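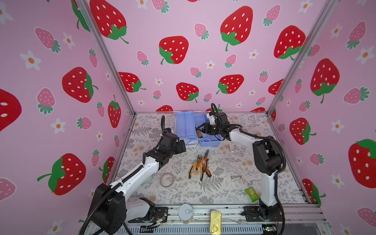

outubro, quase meia-noite

Escrevo depressa que amanhã levanto às 5. Dia comprido, metade dele ao telefone.

A tradução. Entreguei finalmente o capítulo do farol, o tal que me andava a comer as noites. 171 páginas feitas, de 312. Passei da metade, portanto, e devia estar contente, mas reli o princípio no autocarro e achei tudo frouxo. A mulher do faroleiro fala como uma notária. Tenho de voltar lá. Mudar os verbos, tirar aqueles "contudo" todos. Quem é que diz contudo à mesa, a passar o pão.

O Craig Moffat telefonou às onze da manhã, da editora. Simpático, como sempre, aquele português dele cheio de cuidados. Quer o título fechado até ao fim do mês. Eu disse que sim, claro, e desliguei e fiquei a olhar para a parede. Tenho uma lista de 12 títulos e não gosto de nenhum. Há um que quase, "A luz de Tremblay", mas Tremblay é o apelido do capitão e quem não leu vai pensar que é uma terra. A mãe acha bonito. A mãe acha tudo bonito desde que tenha luz no meio.

Almocei em pé, sopa de ontem. Sem sal. Pus sal a mais.

De tarde fui à Alus buscar os óculos. Ainda não estavam prontos, outra vez, e a rapariga pediu tanta desculpa que acabei eu a consolá-la. Vim de lá a pé pelo jardim, com um frio já a sério nas mãos, e comprei castanhas. As primeiras do ano. Duas podres, o resto maravilha. Comi-as todas antes de chegar a casa e não deixei nenhuma para o Dadeo, que me cheirou os dedos com um ar ofendido durante meia hora. Cão não come castanhas, acho eu. Tenho que ver isso.

Coisas que ficaram por fazer: ligar à tia, pagar a água, responder à senhora do clube de leitura (já vai em três mensagens, que vergonha), coser a bainha das calças cinzentas. A bainha anda com fita-cola desde setembro.
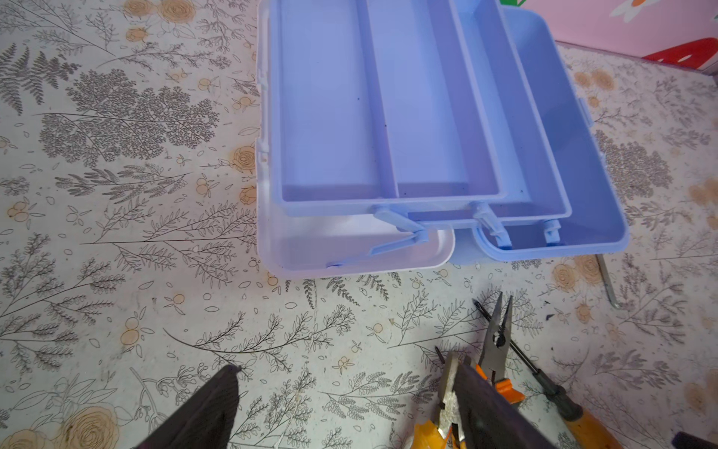
A tia é o que me pesa mais. Na última vez estava tão baixinha a voz dela. Falou do quintal, dos diospiros que caem e ela já não apanha, e depois calou-se e eu não soube o que dizer e disse que tinha o lume aceso. Não tinha. Amanhã ligo, antes do meio-dia, que depois ela dorme. E se calhar vou lá no fim do mês, apanhar os diospiros eu. Levo-lhe o capítulo do farol, ela gosta que eu leia em voz alta, e assim ouço onde é que a coisa tropeça - ela adormece sempre nos sítios maus, é melhor revisora que qualquer outra pessoa que conheço.

Ao jantar, discussão parva com o Rui por causa do Lovo. Ele quer marcar já mesa para os anos da mãe, eu acho o Lovo barulhento e caro e a mãe não ouve bem com música. Ele disse que eu nunca gosto de nada. Respondi que gosto de muita coisa, e ele pediu-me três exemplos, e eu só me lembrei das castanhas. Rimo-nos um bocado, vá lá. Ficou por decidir. Eu por mim fazia em casa, um arroz de pato, bolo de laranja, a mesa da sala puxada para a janela. Faltam cadeiras mas pedem-se á vizinha.

Chove agora. Começou há bocadinho, daquela miúda que mal se ouve. Esqueci-me da roupa na corda e não vou lá, paciência, que se lave outra vez.

Ideia para a mulher do faroleiro, antes que me fuja: ela nunca acaba as frases. Deixa-as a meio quando ele entra na cozinha. No original há umas reticências que eu andei a limpar, por achar que eram tique do autor, e se calhar era isso mesmo, era o medo dela. Tenho de repor tudo desde o capitulo dois. Mais uma semana de trabalho, e o Craig à espera do título.

Pôr o despertador. Tirar o pão do congelador. Boa noite.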